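Evaluation notebook – Preda simulation kit (supplied by Netard)
Entry: Tuesday, 10:40
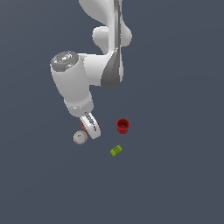 Linanetti replied overnight that the trial license permits 2000 episodes per scene, and that the count resets only when the scene file is renamed. This should be confirmed in writing before the purchase request is submitted.

Work today concerns the stock tabletop scene with the baseball, the red cup and the green block. Default grasp settings are retained. Run 819 is designated the baseline, and all later runs are to be compared against it.

Open items:
Contact friction for the ball is undocumented – query sent to Netard.
The Wasix export plug-in rejects logs longer than 4000 lines. Logs are to be split at 3000 until a corrected version is received.
Colleagues are asked not to alter the shared scene file during the review period.

Next session: repeat the baseline with a new random seed.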